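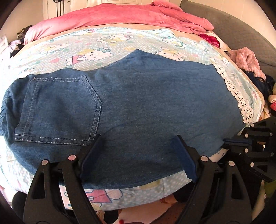

Can you machine wash denim-look shorts and skirts with lace on the hem?
Cold and inside out, in a mesh bag, and then flat to dry so the lace doesn't curl.

OK so that question came up a lot after my last laundry thread, and today I'm finally folding the lace pile. Posting as I go – 1/13/25, tea in hand, wish me luck

Background for new people: I sell secondhand kids' and women's clothes under the name Tostwood. 126 pieces in the house right now, 40 of them with some kind of lace or trim. I have a type, apparently!!

First thing I do is spread the piece out on the bed and smooth it from the waistband down. Ruffled elastic waists will never lie flat so I leave them bunched and work on everything below

Then pockets. Patch pockets with that pale double stitching look so cute but check the corners, that's where the loose thread hides. Snip it, don't pull it. I pulled one in July and lost half a seam

Lace goes last. I pat it out with my fingers so the scallops aren't tucked under. No iron straight on it, ever – a thin cotton cloth in between and low heat if it's really crumpled

For folding I go side to side first, then bring the plain part over and leave the lace on the outside edge. Fewer creases across the little holes, and buyers can see it when they open the package

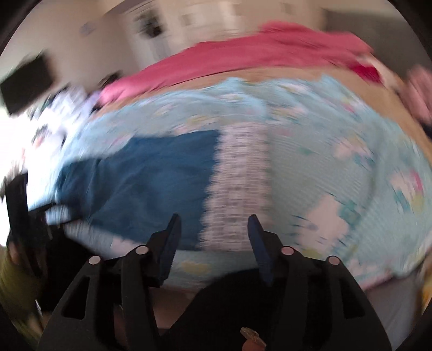
Teal fabric, pale lace, flowery cloth underneath 💙

Someone asked about storage: the flat boxes from Tistent, 3 pieces to a box with tissue between. I tried stuffing in five and everything came out looking like a napkin

And yes I'm still looking for replacement lace trim!! Vondráček had a cream one I loved but the smallest roll was 300 feet and I do not have 300 feet of hems in my life

If anyone near the Lemberg fabric store sees a scalloped cotton one by the yard please message me. Cream or pinkish, either is fine

Ok back to the pile, socks are next and I'm not posting the socks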